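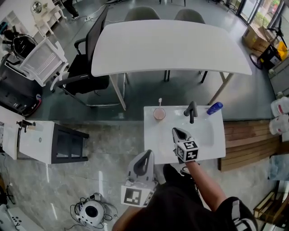
Local News

Celville to replace water mains in Shehu district, work to run into March

7/26/20

Residents of the Shehu district will have their water shut off for parts of the day on several dates this summer and fall as the city replaces old supply lines under the neighborhood.

The Celville water office said the work covers 1,766 homes between the rail line and Covow Road. Crews will go street by street, and each street can expect up to 10 shutoffs before its section is finished. Most will take place between 9 a.m. and 3 p.m. on weekdays.

The pipes being removed are cast iron and have broken repeatedly. The city logged 111 leaks in the district over the past two years, more than in the rest of Celville combined. A break last winter closed Covow Road for three days and left the elementary school without water.

Grivitz, the contractor hired for the job, will start at the north end of the district. Notices will be hung on front doors two days before each shutoff. People who have signed up for text alerts will also get a message the evening before.

"Fill a few jugs the night before and you will get through the day fine," said Vichien Phuthong, the project manager for the water office. "The thing we hear about most is brushing teeth and washing up in the morning, so we moved the start time back an hour."
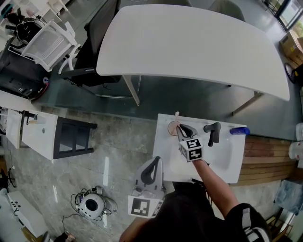
Phuthong said households should run the cold tap for five minutes once service returns. Water may look cloudy or slightly brown at first – this comes from sediment stirred up in the line. Residents should hold off on laundry until it runs clear.

Anyone who depends on water for medical equipment at home can ask for a delivery. Requests need to reach the water office at least one day ahead.

Parking will be limited on streets where crews are digging. Trash pickup will stay on its normal schedule, but bins may have to be taken to the nearest corner.

The city has set aside money to repair sidewalks and driveways damaged by the digging. Claims of less than $1,000 can be handled by the water office directly – larger ones go to the city council for approval.

The last section, along the south side of Covow Road, is due to be finished in March. Repaving will follow when the weather allows.

Related stories
Covow Road bridge down to one lane through August
Council puts off vote on water rates
Shehu library extends curbside pickup hours

We use cookies to improve your visit. By staying on this site you agree to our cookie policy. Accept

Contact the newsroom | Copyright 2020 | Back to top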